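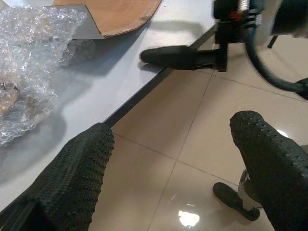 Custody & Vulnerability, handout 4
Deaths and serious incidents after release: who owes what to whom
Notes J. Marquez, some bits from Marwan Majali's guest slot

Read before the seminar. Bring the Villden report, paper copy if you can, the scan is bad on the tables.

Where we got to last time
Arrest, booking in, risk assessment. We stopped at the cell check log. Recap in one line: the duty of care starts when the person is no longer free to leave, and that can be before they see the inside of a station.

Today
What happens at the other end. Release. Much less written on this, fewer rules, and most of the disputes are about who knew what.

1. The pre-release risk assessment
Usually one page. Filled in by whoever is on the desk, often at shift change. Questions are the same ones asked on arrival (self harm, medication, drink, someone at home). Problem: answers get copied over from the arrival form. In the Villden sample, 200 records were read and the reviewers flagged the copying as the most common fault. Look at how they define "copied", it's in the appendix and it's looser than you'd expect.

Ask yourselves: has anything changed while the person was inside? Charge, bail conditions, loss of job, family told or not told. The form has no box for any of it.

2. Getting home
Trondside case study (pp. in your reader). Adult, first arrest, released 3 a.m., phone kept as evidence, no buses. Desk gave a leaflet. Key facts for discussion:
- no call made to the number he gave on arrival
- custody nurse had gone off shift, her note was in a seperate system
- he'd said he was fine. Twice.
Don't get stuck on the leaflet. Everybody does every year.

The argument from the family's side: release was a decision, decisions can be made badly. From the police side: no legal ground to keep him once the reason for holding had gone. Both of these are right as far as they go. Your job is the space in between. Could he have waited in the front office? Could someone have driven him?

3. Young people
Different rules and you need to know your own jurisdiction, I won't list them all. Main headings:
age cut off for an adult being present
overnight holding vs transfer to somewhere else
who gets told, how fast
Majali's point, worth writing down: an adult who turns up is one thing and an adult who understands what they're there for is another. He sat in on interviews for 7 years and thinks most got no briefing at all. Compare Umali ch. 2, which is more hopeful. I think too hopeful but argue with me.

4. Information passing
Sultside protocol. Police, health, youth services, one shared sheet. Works on paper. Sheet went out within the day in almost 200 cases in the first round, but going out and being read are different things and the evaluation only measured the first. Weakness to raise in an essay. Also consent: the sheet has a signature line, signed by people who had been up all night. How much weight would you give it?

5. Investigations afterward
Keep these apart, students mix them up in the exam:
the inquiry into the death (how, when, where)
the conduct investigation (did an officer breach standards)
civil claim by family
Different tests, different standard of proof, differnt outcomes. One finding no misconduct doesn't settle the others.

Reading
Villden, summary and appendix
Umali ch. 2 and 5, skip 3
Trondside pack, all of it, it's short

For the seminar
Draft a release checklist, one side max. Then swap and try to break your neighbor's. Think of someone at the desk with a queue. If it takes longer than five minutes they won't do it.

Some of this is hard to read and if it's close to home come and see me first, you can do the alternate topic, no form needed. Essay titles go up in May.

JM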